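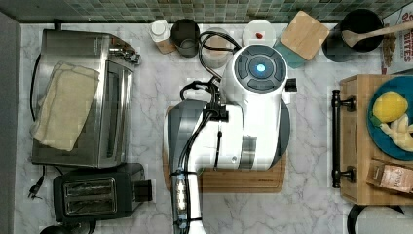

Tetlow, February 15, 2021

maksym_s
I visited the Erari open day. The arm works over a normal kitchen counter, with toaster and cereal box left in place. I liked this very much.

florante419
I was there also. Too many cables outside the arm for my taste — in a kitchen they will collect grease.

maksym_s
I do not agree. Clips are easy to open, so you can clean them.

florante419
Maybe. Did they tell you the price?

maksym_s
No, they will say in July.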